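The Morning Check on Cell 4

Theerawat Wiriya starts with the cables. He has kept the two-armed folding cell at Paltby running since May, and the first thing he does each morning is run a thumb along every lead from the wrist down to the base, feeling for flat spots.

"A cable will go bad right behind the connector," he says. "You get a camera that drops out for one frame, and you spend a day blaming the software."

The cell sorts and folds clothes for Bendis, a small company that handles used sportswear. Jerseys, shorts and T-shirts come in mixed, and the arms work over a padded table covered in gray fabric. The first table was bare laminate. Fingertips skidded on it and thin shirts slid away when the gripper came down. The padding gives a little, so a finger can press under a hem without stalling the motor.

That little bit of give has to be measured. Padding settles with use, and a table height that was right in spring was 4 millimeters off by late summer. Wiriya now touches each fingertip down at the four corners and in the middle, writes the readings in a notebook and enters the new height by hand.

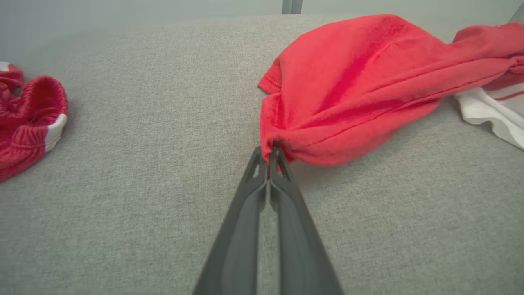 Next come the fingers themselves. The tips have to meet squarely or the fabric creeps out to one side when the arm lifts. He closes each gripper on a strip of receipt paper and pulls. If the paper slides, he loosens the finger at its pivot, squares it up and tightens it again. A worn pair gets swapped out. The shop has gone through 7 pairs so far, and Wiriya keeps the old ones in a coffee can because the screws are still good.

The two hands carry different colored covers, one green and one white. When someone calls from across the shop to say a hand is acting up, "green" or "white" is quicker than working out whose left is meant. 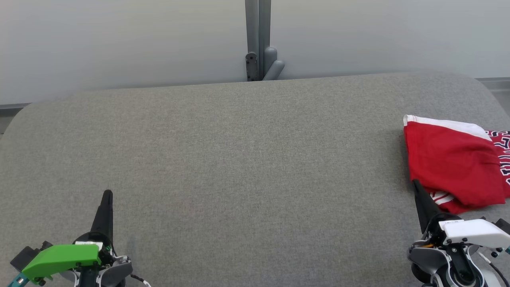
The green-covered left hand and the white-covered right hand at the padded table, with red clothing at the right.

After the mechanical work he runs the test clothes. He likes red for this – strong color against the gray, with white trim that shows where an edge has ended up. Slippery shorts are harder than cotton, and he does them first. The cell had logged 3,828 picks when he last cleared the counter, and most of the stops on the list were from mesh and satin.

A stop means opening the log, finding the time and going back through the wrist camera pictures. Often the gripper has taken two layers where it wanted one. The fix may be a slightly wider opening before the fingers come down, or a slower close.

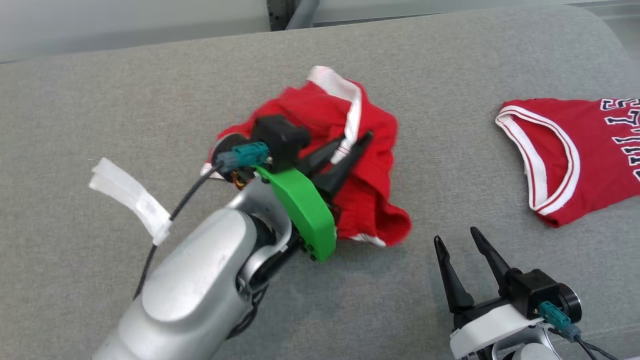 Cable slack gets its own line in the notebook. An arm reaching across its own body needs more than one working straight ahead, and too much of it will catch on a sleeve. Wiriya moves a tie a little at a time and then sends the arm to its farthest point at low speed, with one hand on the stop button.

The wrist joints are supplied by Morelli, and he leaves those sealed. Anything that grinds goes back in its box. The grippers he will take apart on the bench, and a full rebuild takes him 44 minutes if the connectors come off cleanly.

Aveck, which wrote the control software, sends an update every so often. He installs it at the end of the day, after the last bin is done, and repeats the height check before he goes home.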